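Skerdale Workshop Fund: progress report to Massawe, second period

Work on the peg boards at the Disdale site continued through April. The last report promised that the board layout would be final by now. It is close, but I would not call it final, and I would ask Massawe to treat the word with some caution until the plates stop moving between versions.

The white board has been in daily use on the dark gray table. The blue pegs come in different thicknesses and lengths, and the plates divide the board into sections. The idea was that each section would give a different level of difficulty. I have yet to see a convincing case that it does. Our log for the period has 1,089 placements, of which 600 were made on a single plate, so the figures say very little about the others.

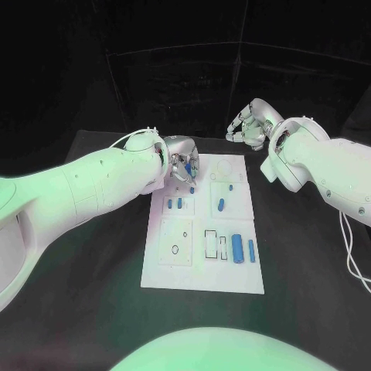
Peg board in use, Disdale, April. Blue pegs on the white board, two of them upright side by side on the small plate.

Skesotville has suggested a second set of pegs with tighter tolerances. I am not in favor yet. The first set was justified with the same argument, and we still lack a full run on every plate to compare it with. A batch of 125 pegs was ordered at the start of the period and most of it has not left the box.

Spending is 20 percent under plan, mainly through late delivery of the spare plates. This should not be read as a saving. The invoice will fall in the next period.

Before any new parts are bought, we intend to log equal runs on all plates and to freeze the layout while that is done.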